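노손 사업 중고 데스크톱 재정비 부문 중간 경과 보고

수신: 제니다드 재단 지원사업 담당
작성: 타비스 재정비실, 지네브 메트왈리
작성일: 2020년 3월 22일

1. 추진 현황

본 재정비실은 귀 재단의 지원을 받아 공공기관과 학교에서 사용 연한이 지난 데스크톱 컴퓨터를 인수하여 점검하고, 재사용이 가능한 기기와 부품을 지역 학습공간에 공급하고 있습니다. 사업 개시 이후 인수한 기기는 모두 3,284대이며, 이 가운데 1,000대 이상이 점검을 마치고 배부 대기 또는 배부 완료 상태에 있습니다. 나머지 물량은 입고 순서에 따라 보관 중입니다.

2월에는 로자나삭 물류창고에서 483대가 한꺼번에 입고되어 보관 공간이 일시적으로 부족하였습니다. 이에 따라 모니터와 주변기기의 인수를 잠시 보류하고 본체 분류를 우선 진행하였습니다. 보류분은 다음 분기 초에 인수하기로 창고 측과 협의를 마쳤습니다.

2. 분해 및 점검 공정

본체는 작업대에 눕혀 측면 패널을 분리한 뒤 내부를 확인합니다. 점검 순서는 전원공급장치, 메모리, 확장 슬롯, 드라이브 베이, 메인보드의 순으로 통일하였습니다. 종전에는 작업자마다 순서가 달라 기록표의 누락 항목이 적지 않았으나, 순서를 통일한 이후 재확인 요청이 줄었습니다.

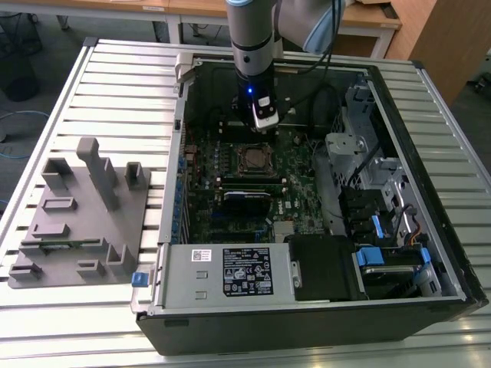 저장장치는 인수 당일 분리하여 별도로 보관하고, 데이터 삭제 확인서가 발급된 뒤에만 재장착합니다. 전원공급장치는 명판의 정격을 기록표에 옮겨 적고 부하 시험을 거칩니다. 메인보드는 콘덴서의 부풀음과 소켓의 손상 여부를 육안으로 살피며, 이상이 발견된 보드는 수리하지 않고 부품 회수 대상으로 분류합니다. 회수한 메모리와 방열판은 규격별로 정전기 방지 포장에 담습니다.

드라이브 고정 장치와 해제 걸쇠 등 플라스틱 부품은 파손이 잦은 반면 단품 구입이 어렵습니다. 배부가 불가능한 본체에서 이를 우선 회수하도록 지침을 개정하였으며, 개정 지침은 2월 입고분부터 적용하고 있습니다.

3. 미해결 사항

메모리 재고의 규격 편중이 계속되고 있습니다. 구형 규격은 남는 반면 배부 대상 기종에 필요한 용량은 부족하여, 점검을 마친 본체 24대가 메모리 미장착 상태로 대기 중입니다. 해당 수량에 대한 구매 품의는 별도 문서로 제출하였습니다.

보관 선반의 하중 문제도 남아 있습니다. 현재는 본체를 3단까지만 적재하고 있으며, 선반 보강 견적을 받는 대로 예산 항목 변경 승인을 요청드릴 예정입니다. 변경 금액은 기존 비품비 범위 안에서 조정하겠습니다.

4. 다음 분기 계획

대기 물량의 점검을 계속하고, 배부처별 수령 확인서를 취합하여 정산 자료에 첨부하겠습니다. 부품 회수 대장은 기기 관리번호와 연결되도록 서식을 정비 중이며, 완료 후 사본을 송부하겠습니다. 본 보고와 관련한 추가 자료는 작성자에게 요청하여 주시기 바랍니다.

붙임: 인수 및 배부 내역표 1부, 부품 회수 지침 개정본 1부. 끝.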